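Publicada la guía Rokus de buenas prácticas para la recogida de datos con pinzas manuales en viviendas

16 September 2020

Ya está disponible la primera edición de la guía Rokus, un documento de 30 páginas que fija reglas comunes para quienes graban tareas domésticas con pinzas de mano destinadas al aprendizaje de robots. La noticia llega desde Cistow, donde el grupo de trabajo cerró el texto tras 7 rondas de revisión, ¡y el resultado es estupendo!

Hasta ahora cada equipo trabajaba con sus propias costumbres. Unos anotaban los objetos antes de empezar, otros al terminar, y había quien no lo hacía nunca. Al juntar grabaciones de distinta procedencia aparecían los problemas: el mismo guante tenía tres nombres, una caja figuraba como «recipiente» en una casa y como «embalaje» en la siguiente, y los episodios fallidos se borraban sin dejar rastro. La guía ataca justo eso, y lo hace con un lenguaje que entiende cualquiera que haya pasado una tarde recogiendo calcetines con una pinza.

El texto se organiza en 11 reglas. La primera, y quizá la más comentada durante las revisiones, pide que las habitaciones se graben tal como se viven. Nada de vaciar el cuarto ni de alisar la colcha: las arrugas de una sábana, un edredón a medio doblar o un mando a distancia entre la ropa son parte de la tarea. Lo que sí se retira, siempre antes de empezar, son documentos, fotografías familiares, recetas médicas y cualquier papel con datos personales.
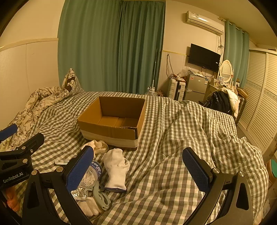

Una caja de cartón abierta, guantes blancos y otros objetos pequeños sobre la cama, con la pinza de mano en primer término.

La segunda regla trata de la variedad de materiales. Cada sesión de ordenar objetos debe combinar piezas rígidas con otras blandas, e incluir al menos una transparente o brillante, de esas que tantos quebraderos de cabeza dan a los sistemas de visión. También se pide cambiar la posición de las cosas entre un episodio y otro — parece de sentido común, pero ninguno de los protocolos consultados lo exigía por escrito.

Hay además un bloque entero sobre las personas que sostienen la herramienta. Se recomiendan pausas fijas, cambio de mano cuando el modelo lo permita y revisión de las almohadillas de los dedos al comenzar cada jornada. Los intentos fallidos se conservan y se etiquetan como tales. «Un guante que se cae de la pinza enseña muchísimo, y lo estábamos tirando a la basura», explica Hubert Wilczyńska, coordinador de la redacción, que lleva meses defendiendo esta idea con un entusiasmo contagioso.

El consentimiento ocupa otro apartado. Quien vive en la casa recibe por escrito qué cuartos se van a grabar y para qué, puede ver el material y puede retirar una sesión completa sin dar explicaciones. La guía incluye un modelo de carta de una sola página, listo para imprimir, además de una hoja de inventario con los nombres normalizados de 300 objetos corrientes del hogar. Esa lista por sí sola ya vale la descarga.

Los talleres Kurkolano y Chmielewska han sido los primeros en adoptar las reglas y las aplican ya en sus sesiones de dormitorio y cocina. En Kurkolano cuentan que el inventario común les ha permitido, por fin, comparar sus grabaciones con las de otro equipo sin rehacer las etiquetas una por una. Chmielewska, por su parte, prepara un anexo sobre telas y prendas de punto, con indicaciones para agarrar por el borde o por el centro según el tejido.

La guía Rokus se distribuye gratis y puede copiarse y adaptarse citando la edición. El grupo recibirá comentarios y propuestas de cambio hasta final de mes, y los equipos que quieran aportar nuevos nombres al inventario pueden hacerlo con el formulario de la última página.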